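# Cekdale flood recovery: where we've got to by the end of June 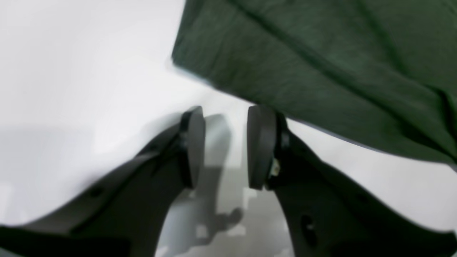 *Isamu Hosoda, recovery coordinator | June update for the Vamura Fund*

Hello all, and sorry this one's a few days behind the last. I spent most of the week on the phone about skips (more on those further down) and the writing-up slid.

The big news is that Takagi Street is open again! Both lanes, end to end, and the bus is back on its old route. The drains under the lower half still need jetting. The council has us down for a Tuesday but won't say which one, so I've left that line of the budget alone for now.

We've paid out 400 of the small household grants so far. I'd hoped to be nearer 500 by this point, but the forms from the riverside flats came in with the old postcode on them and the bank bounced the lot. Those are being redone and I think most will go through in the next batch. Average wait from form to money is still longer than I'd like.

## Drying out

We hired the dehumidifiers from Zovis again and they've been good about swapping the noisy ones. The ground floors on Mill Row are taking ages. Old brick, lime plaster, and the back walls get no sun at all, so please don't expect those families home before autumn. I told you August last time and that was me being cheerful.

## Skips and rubbish

Right, skips. We've gone over by £1000, partly because people further up the hill started using ours for their own clear-outs (a whole piano at one point). I've moved two of them round behind the chapel and it's calmed down a lot. I'd like to cover the overspend from the sandbag money if you're happy with that, as there's £3740 left in it and the new pallets are already paid for.

## Next

Loft insulation quotes, the school boiler, and a proper go at the flood warden rota, which at the moment is me and a list of people who said maybe in March. Could you let me know about the sandbag money before I sign for the next lot of skips?

Isamu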